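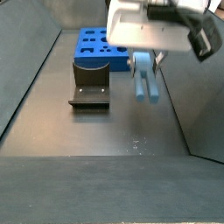
Chapter 4

Keeping Stock: How Small Businesses Know What They Have

Words to know in this chapter: inventory, stock count, reorder point, lead time, safety stock, shrinkage, carrying cost, turnover

A business that sells goods has to have goods to sell. That sounds simple, but much of the daily work in a shop, a warehouse, or a small factory comes down to it. Someone has to decide what to buy, how much to buy, when to buy it, and where to put it when it arrives. The goods a business holds for sale, together with the materials it uses to make them, are called its inventory. In everyday speech most people say stock, and this book uses both words.

In Chapter 3 you looked at how a business sets its prices. You saw that the price has to cover the cost of the item and leave something over for rent, wages, and profit. In that chapter we treated the item as if it were bought and sold on the same day. Few things are. A can of paint may sit on a shelf for weeks before a customer picks it up, and the store has already paid for it. Until it sells, the money is tied up in the can.

Too Much and Too Little

There are two ways to get inventory wrong.

The first is to hold too little. A customer comes in for a door hinge and the hinge is out of stock. The customer may wait, may buy a different hinge, or may go to another store. If the customer goes elsewhere, the business loses the sale and possibly the next one too. In a factory, a missing part can stop the work of everyone who comes after it on the line.

The second is to hold too much. Goods that do not sell still take up room. They have to be insured, dusted, moved, and counted. Food spoils, batteries run down, and clothing goes out of style. All of these expenses together are called the carrying cost. Carrying cost is easy to overlook. It seldom appears as a single bill, and much of it is hidden inside the rent and the payroll.

Most owners have a natural lean one way or the other. Some dislike an empty shelf and buy heavily. Others watch the bank balance and buy as late as they can. Good stock control gives both kinds of owner a set of figures to check their habits against.

Case Study: Takby Hardware

Tanveer Talpur bought Takby Hardware from its former owner in July, along with everything on its shelves and in its back room. The sale papers listed the stock by value only. There was no list of items. For the first few weeks he ordered by walking down the aisles and writing down whatever looked low.

This worked well enough for items on open shelves. It did not work for the back room, where boxes were stacked in the order they had arrived. In the fall he ordered 1,000 wood screws of a size the store sold often. When the delivery came and he went to put it away, he found an unopened carton of another 1,000 behind some bags of grout. The store sold 30 of those screws in a typical week.

Nothing had been stolen or lost, and the screws would not spoil. Still, the second carton had cost money that could have gone toward snow shovels, and the store ran out of those in the first storm. In December 2023 he closed the store early for two evenings and made the first full count of everything in it.

We will return to Takby Hardware several times in this chapter. As you read, keep in mind the three figures given above: the number of screws already on hand, the number ordered, and the number sold each week.

Counting Stock

The oldest way to find out what you have is to count it. In a full count, every item in the business is counted at one time, often at the end of the business year. The results are used for tax records as well as for ordering. A full count is accurate on the day it is done, and it gets less accurate every day after that.

Many businesses now use a cycle count instead. In a cycle count, a small part of the stock is counted on a regular schedule, so that everything gets counted in turn. Costly or fast-selling items are counted more often than cheap or slow ones. The store does not have to close, and mistakes are found sooner.

A third method is to keep a running record. Each time goods come in, the number is added. Each time something sells, the number is subtracted. This is called a perpetual inventory. A cash register connected to a computer can do the subtracting by itself, and programs such as Bajwa and Pareo are made for stores of this size. A running record is only as good as what is entered into it. If a delivery is short by a box and the clerk enters the full amount, the record will be wrong until somebody counts the shelf.

The gap between what the record says and what is really there is called shrinkage. Theft is one cause. Breakage, spoilage, and plain errors in paperwork are others.

When to Order

Suppose you know exactly how much you have. You still need to know when to buy more. Two facts are needed: how fast the item sells, and how long a new order takes to arrive. The second of these is the lead time.

Takby Hardware buys its screws from a supplier called Lindunik, which has a lead time of 4 weeks. If the store sells 30 screws a week, it will sell 120 while it waits for an order. So the store should place its order before the supply drops below 120. This level is the reorder point.

Reorder point = weekly sales × lead time in weeks

Reorder point = 30 × 4 = 120

In practice sales go up and down, and trucks are sometimes late. A careful buyer adds an extra amount to the reorder point to cover these surprises. The extra is called safety stock. How much to add depends on how uneven the sales are and how much harm it does to run out. Section 4.3 shows one way to work it out.

Where This Chapter Is Going

Section 4.1 covers the kinds of inventory, including raw materials and goods that are partly finished. Section 4.2 explains how to plan and carry out a count, with a sample count sheet. Section 4.3 deals with reorder points and safety stock. Section 4.4 introduces turnover, a measure of how many times a business sells and replaces its stock in a year. You will need a calculator for the last two sections.

Before You Read On

Choose a cabinet, closet, or refrigerator shelf at home. Without opening it, write a list of what you think is inside and how many there are of each thing. Then open it and make a true count. Mark each line of your list as correct, too high, or too low, and write in anything you forgot. Bring both lists to class. You will use them in Section 4.2.

Section 4.1

Kinds of Inventory

A bakery owns flour, dough, and bread. All three are inventory, but they are at different stages, and the bakery's books record them separately.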